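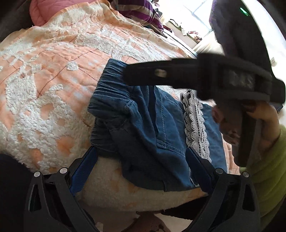
Denim shorts, folded, on the cream fleece. Lace trim down one side.

Feb 2, 2023

Bedroom table-top work, continued, except that the table top is a bed. Spent the session on folding. The Osagie list calls this category "casual bottoms, small", and whoever wrote that has clearly never tried to get a gathered elastic waistband to lie flat.

The trouble with the waistband is that it has its own opinion about width. You fold the shorts down the middle, match the leg hems, smooth the denim, and the top edge bunches back up into a ruffle. Pulling it straight works for as long as you keep pulling. I have decided to treat the bunching as the natural state of the garment and fold to the side seams. The seams are at least visible and they stay where they were sewn.

Lace goes to the outside. I tried it tucked in and the scalloped edge caught on itself when I opened the fold again, and I would like to give these back with all their openwork still open. So: trim out, flat, last thing to be handled.

Surfaces. The chenille bedspread is handsome and a nuisance. All those raised white swirls on the peach mean nothing slides and nothing sits level, and a folded edge pressed down over a tuft comes away with a bump in it. The brown stitched lines looked like a gift at first (a free grid!) but they follow the bed, and the bed curves, so they are no use for squaring anything up. Laying the fleece on top is better. It is fluffy enough to hold denim in place and it forgives a bad fold. It also sheds, I think, or else the lint was mine.

For the record, the fold as it stands:

Lay shorts face up, waistband away from you.
Leg over leg, along the middle, lace side on top.
Smooth from the waistband down. Never up.
Hem to waistband only if it is going in the Sutia bin. Otherwise leave it at one fold.

The Sutia bin is 21 cm deep inside and takes things on edge, which suits T-shirts and is wasted on shorts this size. They sink. Last time I had to go in after a pair like a man looking for his keys down a couch. I would sooner stack them flat on the Estero shelf, where they can be seen and where the shelf is rated for far more denim than this household could produce.

Still to do: the pile by the window. It is beige, grey and patterned and it has been promoted from "heap" to "backlog" in my notes, with no visible change to the heap. The purple and white striped cloth up by the pink pillow needs a decision as well. I had it down as a pillowcase on the sheet and have now put a question mark beside that. Whoever does the next round, please open it out and write down what it is.

Light was good, all of it from the one window, and strong enough that pale fabric on that side loses its edges. Fold whites at the foot of the bed.

Predura want the category notes at 600 words by May. I have one pair of shorts and strong feelings about elastic. Lint roller is nearly finished — buy the 100-sheet one, and not the travel size again.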